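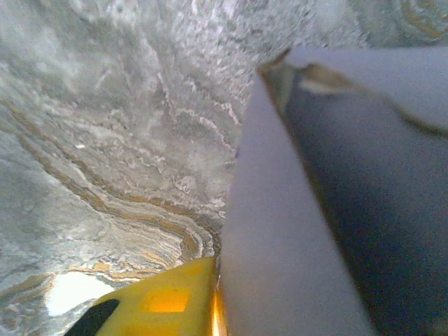 Opening (don't rush this bit!)

Hi everybody, thanks for coming out on Wed 17 October. I'm going to talk about sleep, or really about the 9 months when I didn't get much of it. I kept a diary the whole time and called it Pillow, and most of tonight comes out of there.

Wait for people to sit down. Sip of water.

The bad stretch

I was working late shifts at Grelell, getting home wired, then lying there doing math about how many hours I had left. If you've done that math, you know it makes everything worse. (Ask for hands here.) I bought teas, I bought a mask, I spent $800 on a mattress — lovely mattress, and I was wide awake on it.

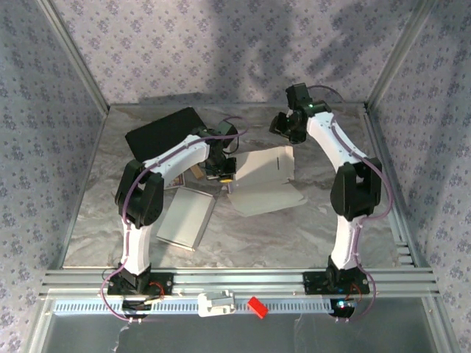

Marble tabletop, flowered walls.

What helped a little

Getting up at the same time every day, weekends too. I hated it. The first two weeks I was a monster, so please warn your family. After that I started getting sleepy at night again, which felt like running into an old friend. I also quit looking at the clock and turned it to face the wall.

Then there's the 60 minutes before bed. Mine are pretty dull: dishes, shower, a few pages of Baldursdóttir,
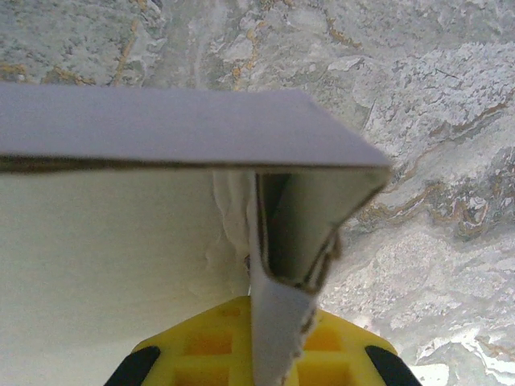 and I stop at the end of a chapter even if it's a good one. No phone. I leave it charging in the kitchen — tell the story about the Lernov trip and the hotel alarm if there's time, skip it if we started late.
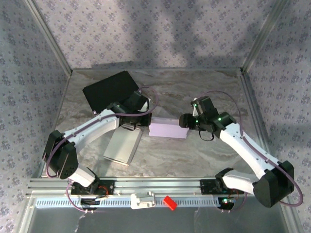 Questions

Somebody will ask about naps. I still take them, short ones, before three. If they ask about pills, say talk to your doctor and move on. Handouts are by the door.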